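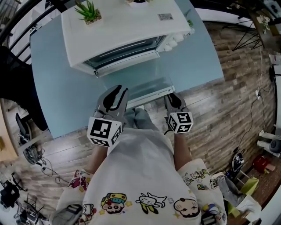

Courses > Robotic Manipulation > Unit 7 > Comparing Handheld Grippers

Unit 7 handout: Comparing handheld grippers on an articulated appliance
Instructor: Deok-su Ra

7.1 Purpose

Unit 6 treated the gripper as a fixed part of the arm. In this unit the gripper is the variable. You will operate two handheld designs, the Grarkton and the Rament, on the same task and decide which one produces the more usable demonstrations. No arm is involved until the replay stage in 7.6.

The task is a countertop oven with a bottom-hinged door. A door of this type constrains the hand to an arc about a fixed axis, and the spring in the hinge changes the required force along that arc. Pick-and-place tasks hide most of the differences between finger designs. The oven door does not.

7.2 Definitions

Aperture: distance between the inner pad surfaces, measured at the tips.
Closing force: force on a load cell held between the pads with the trigger fully pulled.
Slip: motion of the object relative to the pads while the trigger is held.
Tracking loss: any interval in which no marker on the cube can be decoded.
Usable demonstration: a recording with no tracking loss longer than 200 ms and no regrasp during the door arc.

The last definition is stricter than the one in the Hivport lab manual, which allows one regrasp. Use the one given here.

7.3 Pose from the marker cube

Each gripper carries a rigid cube with a square fiducial on each visible face. The pose of the cube in the camera frame is found from the corners of whichever markers are decoded. The fingertip pose follows from a constant transform:

T_cam_tip = T_cam_cube * T_cube_tip

T_cube_tip is measured once per gripper and stored in the configuration file. If a finger is replaced, measure it again. A one-degree error in the rotation part moves the tip by 3.5 mm at a lever arm of 200 mm, enough to miss the lip of the door.

With a single visible face, the estimate can flip between two solutions, most often when the face is nearly parallel to the image plane. Two visible faces at different angles remove the ambiguity in nearly all cases. Hold the wrist so that an edge of the cube points toward the camera. This feels awkward for the first few trials.

7.4 Procedure

Work in pairs. One student operates, the other logs. Both hands hold the same gripper design during a block -- do not mix designs.

1. Check that the oven is unplugged. It stays unplugged for the whole session.
2. Zero the aperture reading with the fingers fully closed.
3. Start with both grippers over the table edge and the door shut.
4. Open the door with the right gripper until it rests on its stop.
5. Pull the rack forward with the left gripper, then push it back.
6. Close the door with either gripper. Log which one was used.
7. Return to the starting position before the recording is stopped.

Complete 5 trials per design, then trade roles and repeat. Route the cable along the forearm. A cable that catches on the door shows up in the data as a force spike and is easily mistaken for contact with the stop.

Look at the work. A head-mounted camera loses both cubes as soon as the operator turns to talk to the logger.

7.5 What to record

For every trial: duration, number of regrasps, longest tracking loss, and whether the pads slipped on the door. For each design, also record the closing force before the first trial and after the last one. The pads warm and soften with use, and a change in force between the two readings belongs in your report.

Curved fingers tend to hook the door edge and hold it with very little closing force. Flat fingers depend on friction and need the trigger pulled through the whole arc. Do not compare slip counts between the two without stating the grasp type.

7.6 Replay

Each pair selects one usable demonstration per design and replays it on the Nicholas arm at half speed. The replay controller resamples the path to 700 points regardless of duration, so a slow demonstration is sampled more coarsely in time than a fast one. Take this into account before blaming the gripper for a jerky replay.

The arm has less wrist rotation than a person. Demonstrations in which the forearm rolls past the joint limit are rejected at load time with error code 7. If both of your candidates are rejected, record new ones with the elbow lower.

7.7 Report

Two pages, one table, one plot of tip path against the ideal door arc. State which design you would choose for this task and for a sliding drawer. Raw logs go in the shared folder under your pair number. Reports without logs are returned ungraded.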